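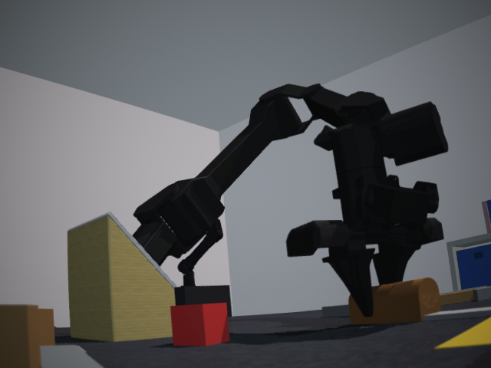

Orange-brown wood and a pale wall

Paint color for a room with orange wood trim and dark gray carpet?

Berenice Chávez
Home & Garden > Interior Paint

We are repainting the back bedroom in April and I can't settle on a wall color. The door, the window trim and a built-in bookcase are all an orange-brown wood that we are not allowed to paint (it's a rental, and the landlord on Tamihana Street was very clear on that point). The carpet is dark gray and went in just before we got here, so it stays too.

Walls right now are a flat builder's white with a lot of patched nail holes. The room is 149 square feet with one window facing north. I bought a sample of a cool light gray from Pindthorpe and it made the trim look almost like a pumpkin. My husband says go brighter white. I am leaning toward a cream but worry it will look dingy against the carpet.

Budget is small. I'd like to buy one gallon and be done, and I would prefer not to prime the whole room if I can avoid it.

Nikau Paewai

The cool gray is your problem. Blue undertones make orange look more orange. Go to a warm off-white or a greige with a little yellow or green in it and the wood will calm down. Ask the paint desk to show you the undertone on the strip, usually the darkest chip tells you.

One gallon will do one coat in a room that size, maybe two if the ceilings are low and you subtract the bookcase wall. I would buy a gallon and a quart, and have both mixed at the same time.

Spot prime the patches. You don't have to do the whole room, but bare filler soaks up paint and you will see every one of those nail holes as a dull spot when the light comes in sideways.
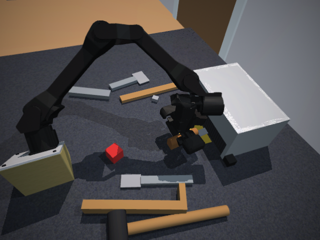

Bright white is what I'd talk your husband out of. With a dark floor it gives you the hardest contrast in the room, and the eye goes there before it goes to anything else. Look at the big white box against the dark gray carpet, and then at the olive-yellow one at the left. The yellow is a stronger color but it sits more easily with the gray. Walls work the same way, so a muted color with some yellow in it is safer than it sounds. Try it on a piece of poster board first — at least 2 feet wide — and lean it against the trim at 9 in the morning and again after dark with the lamps on.

Raelene Nepia

just paint it white, it's a rental

Leonie Hoani

I had the same trim in my last place and used a soft sage. It looked good all year and the wood ended up being the part people liked. A cream would also be fine, but stay away from anything pinkish.

Agree on the spot primer. Two things to add. Use eggshell instead of flat if this is a bedroom that gets used, because flat marks up around the light switch. And tape the wood carefully and pull the tape while the paint is still a little soft. Old varnish can come off with the tape if you leave it on over the weekend, and then you will be having a different conversation with your landlord.

Check your lease on wall colors too. Mine required going back to white when I moved out, and sage took two coats to cover.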